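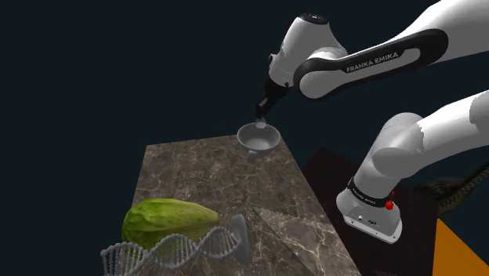

Members of the Trakamow shared workshop have spent most of their Tuesday evenings since January on a tabletop helper they call Gorkero, a program meant to teach a robot arm to clear a cluttered table without any fuss. The idea came from Silvana Conceição, a retired baker who wanted help at home on days when her wrists hurt, and it has grown a good deal since she first brought it up. Much of the work is done in simulation, where a Franka Emika arm reaches over a marble-topped table to a wide gray cup, with a big green fruit and a model of a DNA helix lying nearby – the sort of odd mix, Conceição says, that you would find on her own kitchen table any day of the week.

The group has written 79 short practice tasks so far, and 47 of them now run from start to finish without anyone stepping in. Cups and bowls came along nicely over the spring, but anything tall and narrow has been a slower business, and there have been some long evenings over it.
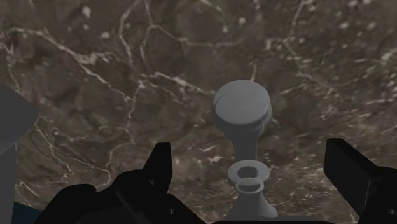

Achilleas Liapis looks after the part of the program that decides how the fingers should come in, and he will happily talk about it for as long as you care to stand there. He likes the gripper to line up first and close second. With a gray piece that has a rounded head and a thin neck, that means the two black fingers wide open on either side of it, with plenty of room to spare, before anything gets squeezed. His next job is choosing how high up to take hold, and he is still going back and forth between the neck and the head.

The workshop, on Letard Street, plans an open evening in June, starting at 7 p.m., and visitors are welcome to bring ideas for new tasks.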